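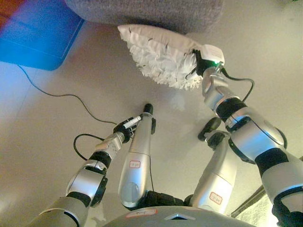 Someone who heard this talk in Nundilard wrote to me afterwards that she had always put her cushions through with the towels, fringe and all, and was it really so wicked? I'd like to begin with her letter this afternoon, if you'll let me, as I expect half the room was about to ask the same thing.

My answer was no, it isn't wicked, but towels are rough company for a fringe. They're heavy when they're wet, they shed, and a white cushion will wear that lint for months. (Pause here, there's usually a groan.)

Slide 2. The white ones. White shows everything, and a fluffy edge on a white cushion shows it twice over. I had one on the good armchair at Brendcombe for years and I was forever picking at it. What I do now is take the cushion outside, hold it up by one end and let the fringe hang, then give it a few good shakes. You'd be surprised how much colour comes back into a dull cushion once the dust is out of it, even when the colour is white!

Slide 3. Seams. Before any washing at all, run your thumb along the seam and look for loose stitches. A wee gap going into the machine is a big gap coming out, and then you're picking filling out of the drum all evening. Mention the Drosusley hall sale, where we mended 60 cushions and most of them only wanted a few stitches at the corner.

Slide 4. Washing. Cover off if it comes off, inside out, cool water, mild soap, a mesh bag if you own one. If the cover is sewn shut, read the label first, and if the label has gone, sponge a small patch at the back and wait until it dries. Please don't wring the fringe. Press it in a towel (there, the towels get their turn) and lay it flat in the shade.

Slide 5. Combing out. Wide-toothed comb, from the tips back toward the seam, once everything is dry. Pass the Rivera sample round at this point and ask for it back, the last one went home with somebody.

Questions until four, then tea. Spare handouts are on the chair by the door, 80 printed.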